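The Case for the Wooden Dish Rack
January 2025

The dish rack is the one piece of kitchen equipment most of us never chose. It came with the apartment, or from a parent, or from the discount aisle on moving day. Mine was coated wire, and it rusted at the feet and left orange marks on the counter for years before I replaced it.

I have now lived with slatted wood for long enough to have opinions. I bought my first one in July from Malteo, a small housewares shop in Rorkham, and have since tried two others. The shop sold 1,114 of them last year, more than any other item on its kitchen shelves, and most went to people with less counter space than they wanted.

Wood is slower than wire. Plates stand on edge between the slats, and the water has to run down and go somewhere. On a counter that means a towel or a tray underneath, changed every day. I tip my rack up at night and let the bottom rails air out. Once every 3 months I rub it with mineral oil. The one I skipped oiling went gray and fuzzy along the bottom.
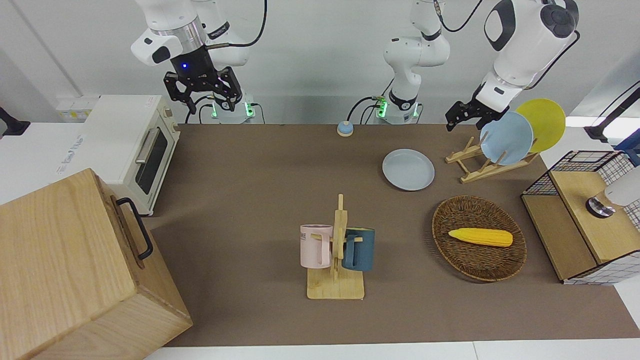
Two plates upright in a slatted rack, with a third laid flat on the table.

Where you put it matters more than which one you buy. The usual advice is to push the rack into a back corner, and for a right-handed washer with the sink on the left, the right rear corner works well. The plates are out of the way and the front of the counter stays open for chopping. Keep it away from the toaster oven. Dry heat on one side will warp thin slats, and a warped rack rocks every time you load it.

Color is a smaller matter, but pale wood is kind to plain dishes. Blue and yellow plates look good in it, good enough to leave out, and that takes some pressure off a small cabinet. I keep 4 plates in the rack at all times and have stopped putting them away.

Cups are the weak point. Most slatted racks hold plates and little else, and a mug set upside down on the rails tips over. A mug tree solves this if you have the height for it. Shirima makes one I like with a square base, heavy enough to stay put when only one side is loaded. A shallow wicker tray nearby will take the onions and lemons that otherwise roll around.

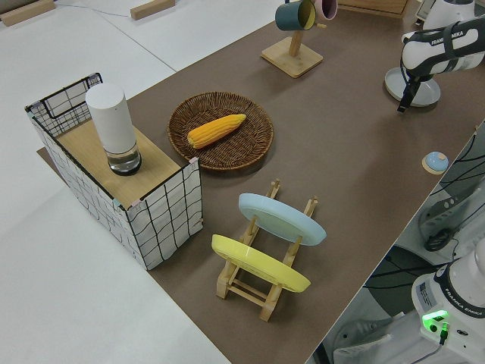 Drurkotero wrote to us after an earlier column to disagree about the mug tree. Mugs hung by the handle drip down the post, the letter said, and the base stays damp all day unless they are toweled first. Better to dry them flat on a cloth and hang them afterward.

I tried it that way for 2 weeks and the base did stay drier. It also meant a wet cloth on the counter every morning, so I went back to hanging mine straight from the sink, with a folded dishcloth under the tree.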